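The Night Ferry to Palden

Renato Tan had never been so happy to miss a bus! It was July, the air smelled of tar and seaweed, and because the bus was gone he had to walk the 2 miles down to the harbor with his uncle's accordion on his back - and that was how he saw the ferry with all its lamps lit.

"Room for one more?" he shouted.

"Room for 40," the mate shouted back, "if they can all play!"

So he played. He played the Dizon waltz, which he only half knew, and the passengers hummed the half he didn't. An old woman danced with her suitcase. At the second bell they all went below, hungry and laughing, to see what the galley had left.

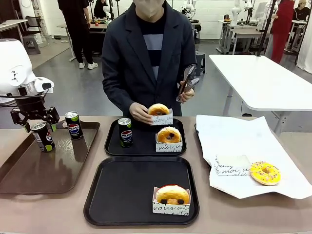
Jukimetti Evening Writers' Club - Short Fiction

There were donuts! Renato ate his on the stairs, sugar all over his chin, and then the mate called everyone up again, quick, quick, because the lights of Palden were coming up out of the water. He had expected a village. It looked like 500 candles on one enormous cake.

"Play us in," said the old woman, sitting down on her suitcase.

His fingers were sticky and the low keys stuck too, and he didn't care one bit. He took a great breath - the accordion took one with him - and started the waltz again from the beginning.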